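Aquavit from Andholm goes on sale in September

The Andholm distillery will release its second aquavit, Ornus, in September. The run is 400 bottles at 59 pounds each, with a limit of two per customer until the end of the month.

Ornus is made on a wheat base with caraway, dill seed and rowan berries, then rested for 6 months in old sherry casks. It's bottled at a slightly higher strength than the first release, Juhl, and has less sugar. Juhl stays on the list, though the price goes up to 69 pounds when the new labels come in.

Tastings run from 6pm at the distillery shop for the whole of the launch week. Places are free but need booking through the shop. Trade samples are available on request.

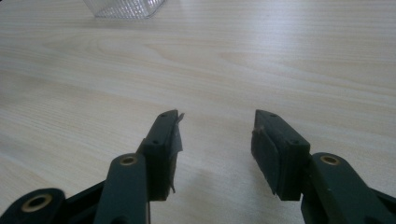 Frida Dalsgaard writes that she tried a cask sample in spring and found the rowan sharper than she expected, and that she would serve it cool, not straight from the freezer, with herring or a hard cheese.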